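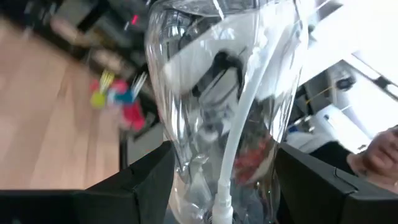
Geum-ok Won wanted the rule on clear containers thrown out altogether. Her comment on our first draft was that if an operator has to stop and think about whether something is "sufficiently transparent," the rule has already cost more time than it will ever save, and that we should simply write down which containers get the slow close and which don't. I argued with her for most of an afternoon and then rewrote the rule her way.

Home Issues Authors Submit About
Search this journal Go

4. Working rules for clear and hollow objects

4.1 Where the rules came from

When I started on the Datham handbook we had plenty of safety rules for people and almost none for objects. The people rules were in decent shape (stop button within reach, sleeves clear of the arm, one person calling the moves), and I'm not going to repeat them in this section. The object rules were a mess! Some lived in a shared spreadsheet, some were on sticky notes, and a good number existed only in Jae-in Tak's head. If Jae-in was out, people guessed.

So we went back through the session notes. We had 1,210 notes from operators, all free text, and Bello Isah and I read every one of them over three weeks in August. We tagged a note whenever an operator described changing the procedure because of what the object was made of or how it was shaped. Clear plastic came up in 67 of them, more than any other material, and those 67 notes are what this section is built on.

I should say that free-text notes are a lousy source. People write them at the end of a session when they want to go home, and one operator's "slipped a bit" is another operator's "dropped." Bello and I disagreed on plenty of tags the first time through. We settled those by talking them over, so please don't read the tags as a measurement of anything. They told us where to look.

4.2 The rules as written

We kept the wording short enough to fit on a card at the bench. The version in force on 20/01/2023 reads as follows.

Rule C1. Every clear container is on the list or it stays off the table. The list gives its name, its grip height and its closing speed.

Rule C2. Grip a waisted container at the waist unless the list says otherwise.

Rule C3. Use the slow close for anything hollow. Stop at first contact, check, then continue.

Rule C4. Loose inner parts are removed or recorded before the session begins. A tube, a pump or a liner counts as an inner part.

Rule C5. A person may hand an object to the gripper only after the operator has called the hold and the arm has stopped.

Rule C6. Note the lighting setup once per session, and again if anyone changes it.

C1 is Geum-ok's. My original had two paragraphs on transparency with a little test you were supposed to do against a printed sheet, and I was very fond of it, and no operator ever used it. The list is boring and it works for us, mostly because adding a container takes a minute and anyone can do it.

C2 got the most pushback. Joon-young Pyo pointed out that the waist of a bottle is often the thinnest part of the wall, so you may be squeezing exactly where it gives the most. He's right about some bottles. What we found in the notes, though, was that operators who gripped above the waist kept writing about the container creeping down between the fingers, and the ones who gripped at the waist mostly wrote about something else. We left the exception in ("unless the list says otherwise") so that a flimsy container can get its own height.

C4 looks fussy until you've had to label the recordings. From a wrist camera, a tube inside a clear wall bends and doubles with the plastic, and two people labeling the same clip can disagree about where it is. You don't have to take the tube out. You do have to write down that it's in there.

4.3 What goes on the table with them

The rules above cover one object at a time, and of course our tables never look like that. Early on, Geum-ok Yeon suggested a companion set of rules for mixed layouts, and I put it off for months, which I regret. Figure 3 shows a mixed layout of the sort I mean, with clear plastic and a potted plant on the same tabletop.
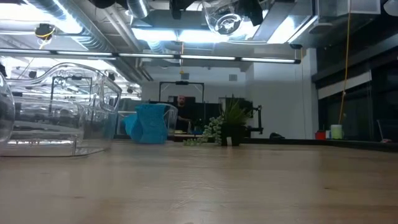
Figure 3. Tabletop layout with a clear plastic vessel on its side, a blue object, and a potted plant.

Three things matter here, and we wrote a rule for each of them.

Rule M1. A clear object lying on its side is entered in the log as lying on its side. Our logging tool, Piko, used to have only one field for the object name, so a bottle standing up and the same bottle lying down came out identical in the records. Now there's a pose field, and you can't save without filling it in. People grumbled for a week or so and then stopped.

Rule M2. Trailing or flexible parts are treated as part of the object. A plant with hanging strands takes up more table than its pot does, and the clearance has to be taken from the farthest strand. I'd extend the same thinking to cords and cloth, but we haven't written that down yet.

Rule M3. Anything visible through a clear object is left where it is during a take. This is the one visitors find strange. If the background moves, whatever shows through the container changes with it, and the recording then holds a change that has nothing to do with the arm. People may move through the room as usual. Furniture and props stay put.

4.4 How strictly we apply them

Not equally, is the short version. C5 is a stop rule: break it and the session ends, whoever you are. Everything else is a note rule, so you may depart from it if you write down that you did and why. Jae-in wanted C3 to be a stop rule as well, and I can see the case for it. Hollow plastic that is squeezed too fast can jump out of the fingers, and the person nearest to it tends to grab. We talked about it at length and ended up leaving C3 as a note rule with a speed limit set in the controller, so the fast close isn't available for listed containers anyway.

The departures turned out to be useful reading. Most of them concern C2 and M1, and I go through them by container type in Section 5, along with the changes we made to the list.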